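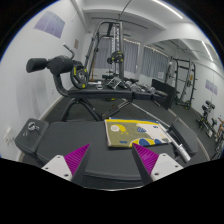 Ticket 673: Pose jumps during towel demo, Marville visit

Opened by: Renata Kurek
Assigned to: Leszek Olszewski
Product: Jullar hand-held gripper
Related: 645
Status: open

Problem
During the rehearsal for the Mirent visit, the live pose trace jumped sideways while I was closing on the patterned towel. The fingers responded normally and the video kept running. Restarting the tracker cleared the fault for one pass, then it came back.

Setup
Towel on the dark gray bench pad, weight machine and curtains in the background. Large wall mirror on the right. Magenta ribbed pads on both fingers, firmware unchanged from 645.
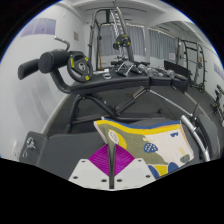 Marville, September 21, 2025
Reply from L. Olszewski: The log shows a 300 ms gap in the pose stream before each jump. 645 had the same gap, but that one was a loose cable – please reseat yours anyway and repeat the pass. Then mask the mirror side in the tracker settings and start the map again from the left wall. Keep the towel where it is between passes.

Reply from R. Kurek: Cable reseated, no change. With the mask on, 2 passes without a jump. The visitors from Zieliński saw the second one and asked for the trace file, which I have not sent. 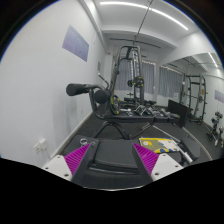
Remaining steps
1. Repeat with the mask off and the cable as it is now.
2. Attach both logs here – raw, not trimmed.
3. Leszek to check whether the gap still appears in the masked passes.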